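Small Cups, Big Habit

One drawer, one shelf and a growing love for the little black cup

I own far too many cups, and I'm not sorry. The big mugs hang on hooks by the sink, the travel ones roll around in the car, and then there is the low drawer beside the stove, the one I open every single morning before I've even found my glasses. That drawer is for the small cups.

It started with a chipped one from a flea market in Koleck, bought for the price of a bus ticket. It held 2 good swallows of coffee and that was it. I thought I'd use it for toothpicks. Within a week I was drinking out of it four times a day — get up, pour, stand at the window, go back to work — and I've been hooked ever since!

A small cup changes the pace of a table. You can't forget it the way you forget a mug, because the coffee is gone before it has time to go cold. You refill it, you pass the pot, somebody tells the story they were saving. My grandmother's kitchen, in a house built in 1916, worked exactly like this. The cups were tiny, the pot was enormous, and people stayed for hours.

Black is my favorite color for them. It hides the coffee ring, it looks sharp next to nearly anything, and a plain black cylinder has no fussy handle to get in the way when you're stacking. It also loves company. Put one near something round and brown and the whole table warms up (I'm a sucker for cork and pale wood, and for anything that looks as if it came off a lathe). The tabletop matters too. On dark walnut a black cup disappears, but on a pale blue or soft gray surface it stands out from clear across the room.

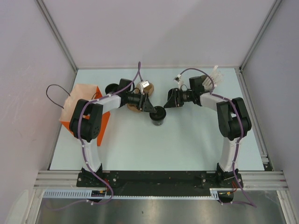 A little black cup on a pale blue-gray tabletop, with a round tan-brown piece behind.

If you're starting a shelf of your own, buy single cups and skip the boxed sets for now. I've picked up mine one at a time, mostly for less than 18 dollars, from places like Zutent, a narrow shop with a wonderful back room where the seconds are kept. Ask to hold them. A straight-sided cup should sit easily between thumb and two fingers, and the rim should feel thin but not sharp. Set it down on the counter and listen, too. I like a low, solid tap.

The folks at Drustuso, a studio that opens its doors to visitors every September, let me try a whole row of shapes last time I went. I was sure I'd come home with something tapered. Nope! Straight sides again, a touch shorter than the ones I had.

As for storage, the Väisänen method (named for the old café where I first saw it) is still the best I know. Line a shallow drawer with a folded dish towel, set the cups rim up in rows, and leave one space open. That last space is for whichever cup is in your hand.

Mine is open right now, and the pot's on.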